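Questions I Get About the Book

Last updated 11 July 2018

I answer most of my mail myself, usually late, and the same questions come round again and again. So I finally put them on one page. If yours isn't on it, the contact form still works (it eats long messages, so keep a copy).

What is the book about, in plain words?

It's about what people do with food when somebody dies. Who cooks, who is allowed to eat, what gets carried to the grave, and what gets left on the doorstep by neighbors who don't want to ring the bell. I started with funeral meals in Drudport, where I grew up, and kept going until I had four parts and far too many notes. It isn't a grief manual and it isn't quite a cookbook, although there are recipes.

How long is it?

325 pages, counting the notes and index. If you skip the notes I won't be offended, but a couple of my favorite stories ended up back there because my editor wanted the chapters to move along. She was right about most of them. I still miss the one about the ham.

Do I have to read it in order?

No! Parts one and two lean on each other, so take those together if you can. Part three is the one about feasts held long after the burial, and it stands fine by itself. Part four is short and more personal, and a lot of readers tell me they went there first.

Is it very sad?

Parts of it are. The chapter on children's funerals was hard to write and I'd tell anyone with a recent loss to leave it for later. But people are funny around food, even at funerals - maybe especially then - and I laughed a lot while I was doing the interviews. There's an argument over potato salad that went on for most of a family's adult life, and I got to hear both sides of it.

Who published it, and where can I buy it?

Grurngate Press, in paperback and as an e-book. Any bookstore can order it for you. The hardcover is out of print and I have no secret stash, sorry. Used copies turn up, sometimes at silly prices, and please don't pay those. The paperback has everything the hardcover had, plus a few corrections.

What did you correct?

Mostly small stuff. I had a saint's day in the wrong month (it's in February), two captions were swapped, and the barley pudding on page 91 asked for twice the salt it should have. If you own the hardcover and you've made that pudding, I apologize to you and to your guests.

Are the recipes tested?

Yes, all 48 of them, in my own kitchen, on a stove with one bad burner. I kept the amounts as people gave them to me where I could, so a few will feed a crowd. Halve them if you're just curious. The seed bread doesn't halve well, so make the whole thing and freeze a loaf.

Who are the Pavlović family in chapter six?

They let me sit in on a year of memorial meals, from the first week to the anniversary, and they read the chapter before it went to print. I promised them I wouldn't pass along letters or hand out their address, so please don't ask. They have seen the kind reviews, and I know they were pleased.

Can I use a chapter in my class?

One chapter is fine as long as the source is on the handout. For more than that, write to the press. They're friendly and quicker than I am.

Is there a guide for reading groups?

There is, and it's free from the press. It has discussion questions for each part and a page of ideas for groups that like to eat while they talk. Lots of groups bring a dish from the book. Keep it simple - one bread, one sweet thing, something to drink, and whatever plates and cups you have.
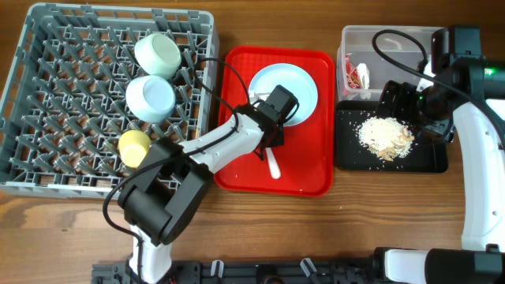
Will you come and speak to our group?

If you're near Drudport, very likely. Farther away it depends on the train and on my knees. I also do calls, and I like them more than I expected to. Give me a few weeks' notice and tell me how far everyone has read so I don't spoil part four.

Is there going to be another book?

I'm working on one. It's called Vandine for now, after the village it's set in, and it's about how people there remember their dead without any headstones. I don't have a date yet. When I do, it'll go up on the news page first.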